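Notebook, 2018-07-17

Call screening box, second round of script tests

Spent the morning on the prize-call recordings. We now have 318 clips in the set, all of them calls people sent us with permission. The earlier set from January had too many of the same caller reading the same pitch, and the box learned his voice instead of the pitch. I pulled 29 of those out before starting today.

Setup is the same as last time. The box sits between the wall jack and the phone, answers on the second ring, and plays a short greeting. Whoever is calling has to say who they want and why. It listens for eight seconds, then either rings through or hangs up. Seol is the name of the build on the bench. Jirkotine is the older one, kept on the shelf for comparison and not to be updated by anyone, please.

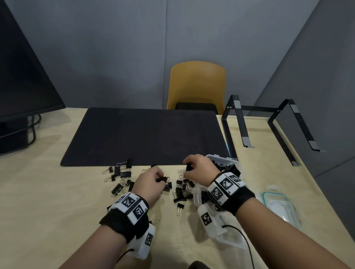 Gyu-bin Na

First run was the discount club calls. These all go the same way: the caller claims to speak for a group of stores, asks for a joining fee, and wants a card number before saying what the stores are. Seol caught nearly all of them. The ones it let through had a long pause at the start, where the caller was waiting for a person to say hello again. The eight seconds ran out before he said anything useful. I tried starting the clock at the first word from the caller, and that fixed most of it. A caller who never speaks now gets dropped at twenty seconds.

Second run was the fake refund calls. Worse. The caller says he is from the billing office and owes you 400 dollars, or 300 in the shorter version, and he sounds polite and tired like a real clerk. The wording is close to a real billing call. The difference comes later, when he asks you to read back a gift card or open something on the computer, and the box has stopped listening by then. Raising the weight on the word "refund" is no good. I tried it, and it hung up on a dentist's office.

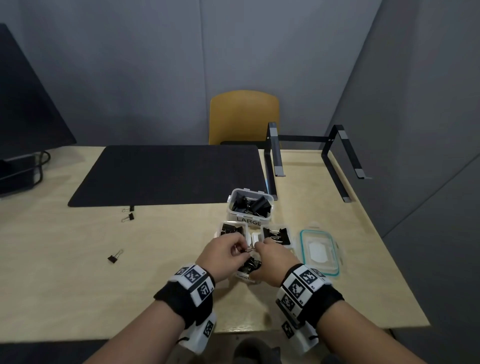
One way around that is to keep listening after the call rings through and beep if the talk turns to gift cards. I don't like it much. People will not want a box that listens to the whole call, and I wouldn't want it on my own line. If we do it at all it should be off by default, with a switch on the outside of the case.

Other things from today:

The greeting is too long. Real callers hang up on it. My aunt, who has had a test box on her line since spring, says her pharmacy gave up twice last week. Cut it to one sentence. Draft: "Please say your name and the reason for your call." Needs to be recorded again by someone with a slower voice than mine.

Stollia sent the replacement line cards. Two work. The third hums when the phone is off the hook - same hum as the bad one in the first lot. Labeled it and put it back in its bag. Still have to write to them.

The approved caller list loses its last entry if the power drops while saving. Pulled the plug on purpose six times and saw it on four of them. Jirkotine does not do this, so it came in with the new storage code. Not fixed yet.

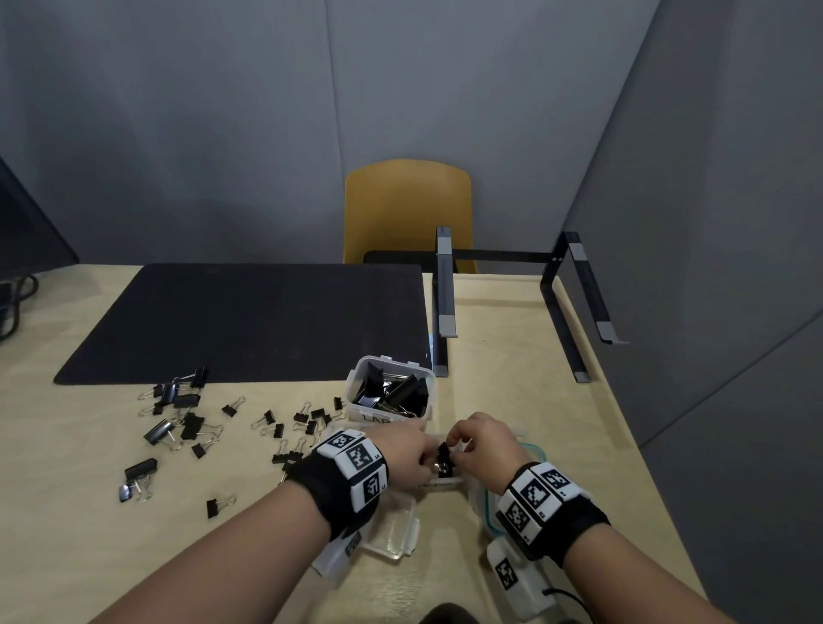 Also tried the local number trick, where the caller ID shows your own area code and first three digits. The box gives a small bonus to local numbers, left over from when that meant something. I set the bonus to zero and reran the discount club clips. Two more caught, no real callers lost. Leaving it at zero.

Nalero want a demo unit they can put in front of people at the senior center and get opinions on the buttons. The buttons are fine. The light is the problem: it blinks red both for "call blocked" and for "no line," and the last group thought their phone was dead every time the box did its job. Make the blocked light amber, or drop it altogether and show a count instead.

To do next: fix the save bug, record the short greeting, and rerun the refund calls with the clock change in place. Didn't get to voicemail handling. The box still treats a message left on the machine as a live call, and the log for those is a mess, so ignore any entries marked VM until I clean them up.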